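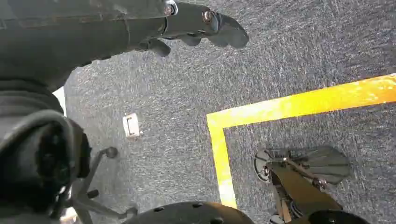 We have been in the new room at Nekgate since November and the floor is finally settled enough to write about. It is office carpet, gray, low pile, the speckled kind that hides crumbs very well and hides small screws even better. I have lost 6 of them so far.

The first thing I did was put down tape. I wanted the work area marked so that chairs and bags would stay out of it, and I wanted it in a color I could see from the door. Yellow won. I bought a roll from Stimness, 90 feet for 20 dollars, and it has gone further than I expected.

A few notes for anyone taping carpet. Vacuum first, twice, and go against the pile the second time. Lay the corner before the long runs. My first try started at the far wall and by the time I got to the corner it was off by the width of my hand, so I pulled it all up and began again. Press it down with your shoe, slowly, and don't stretch it. Stretched tape creeps back and the ends lift.

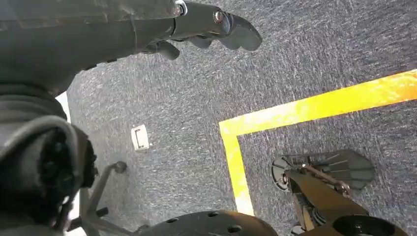
The edges fray a little. Vacuum wheels are hard on them, and so are office chairs. I tried a cheaper tape from Cimora on a spare piece of carpet and it left glue behind, so I went back to the first one.

The tables took less thought. I wanted them light colored and wanted to be able to push them together, and that is how they mostly stay. There is a seam down the middle - pens find it.

Small parts were the bigger problem. I looked at a plastic drawer unit from Mugo and decided against it. Cardboard trays with dividers do the job, and if a wall gives out you can put tape on it.
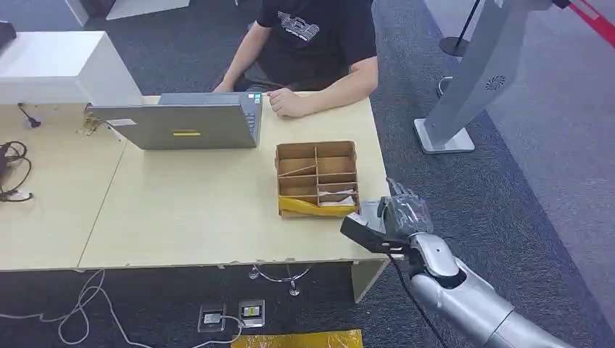
I don't label the compartments. I tried that in the old room and the labels were wrong within a week. Scrap paper ends up in there too, and I clear it out on Fridays when I remember.

Next is the lighting. The sun comes in hard on one side and I would like a blind. The quote I got was 869 dollars, so for now I just move my chair.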